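Dovari Tabletop Arm - Operating Guide
Section 7: Safe Practice for Pick-and-Place Work

Revision date: 25/09/2019

7.1 Purpose

This section sets out the rules for routine work with a single arm and a two-finger gripper at a shared table. It applies to all Dovari arms installed at the Minen and Kalinowski sites. Local rules may add to this section but may not relax it.

7.2 Before the arm is enabled

1. Confirm that the site risk assessment is current. Assessments are renewed each February.
2. Clear the table of tools, papers and personal items that are not part of the task.
3. Set out the task objects within reach of the arm. Leave open table between the objects and the side where people stand.
4. Close any bottle or container fully before it is placed on the table.
5. Check the gripper fingers for cracks and loose screws.
6. Follow the gripper cable by hand from end to end. It must have enough slack for the wrist to turn through 90 degrees in either direction.

Caution: A cable loop that is too long can catch on objects or on the arm itself. Move the wrist slowly through its full range and watch the loop before starting any program.

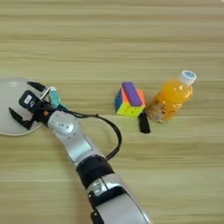
7.3 Starting a session

1. Announce in a clear voice that the arm is about to be enabled.
2. Enable the arm at reduced speed and keep one hand at the stop button.
3. Bring the gripper to the start position with the fingers open.
4. Run the first approach without closing the fingers.
5. Raise the speed only after the first approach has been completed without contact.

Note: The Skorireo controller records a stop if no command is received for 600 seconds. Repeat steps 1 to 4 after every recorded stop.

7.4 Approaching stacked or closely placed objects

Objects that rest on one another, or that lie side by side with a narrow gap, require additional care. The operator shall:

1. Decide which object is to be gripped and state this in the session log.
2. Approach with the fingers fully open and pause before contact.
3. Check the clearance of both fingers, including the one farther from the operator.
4. Withdraw and choose another angle if either finger would push a neighboring object.

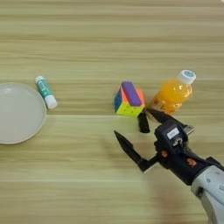
Figure 7-2. Open gripper beside a cube with a block on top; drink bottle close by on the right.

Caution: Do not reach in to straighten an object while the arm is enabled, even when it is standing still. Press stop first - then move the object.

7.5 Ending a session

1. Open the fingers and move the arm to its rest position.
2. Disable the arm and wait for the controller to confirm.
3. Remove the task objects and wipe the table.
4. Enter the number of grip cycles in the log. Finger pads are replaced at 3,000 cycles.

Any contact between the arm and a person shall be reported to the site supervisor before the arm is enabled again.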